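gente, vou fazer um fio porque isto não cabe num post só: passei o mês de janeiro a aprender a ler rótulos de bebidas do mundo inteiro e estou completamente viciada 🧵

1/ começou com um caderno velho da feira de Stallau, cheio de rótulos colados. 255! tinha limonadas, águas com gás, um xarope de groselha lindo de morrer

2/ o meu preferido é da Szekeres, uma fabriqueta de limonada. letra desenhada à mão, duas cores só, e o preto um bocadinho fora do sítio – adoro quando a impressão falha assim

3/ aí fui parar ao arquivo online da Nuvness, que tem 3,120 rótulos digitalizados. perdi uma noite inteira lá dentro e não me arrependo nada

4/ o que mais me fascina é ver uma marca conhecida noutro alfabeto. a gente reconhece pela cor antes de ler seja o que for! já aprendi oito nomes de refrigerantes em chinês (a pronúncia é outra história)

5/ Fanta, por exemplo, escreve-se 芬达. letras azuis, faixa laranja e branca:

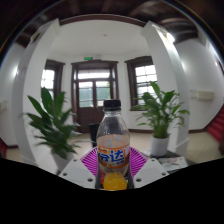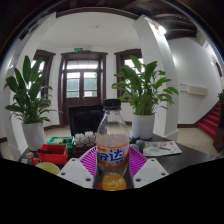
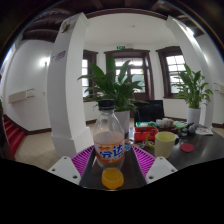 6/ para quem quiser começar a colecionar: água morna, 40 minutos de molho, e puxar devagarinho por um canto. os de papel saem quase sempre, os de plástico é melhor cortar com tesoura

7/ próxima missão: a série de verão da Soltesus, que tem um limão de óculos escuros. se alguém tiver repetidos troco por groselhas, tenho imensas

8/ e mandem fotos dos vossos!! quero ver tudo, até os rasgados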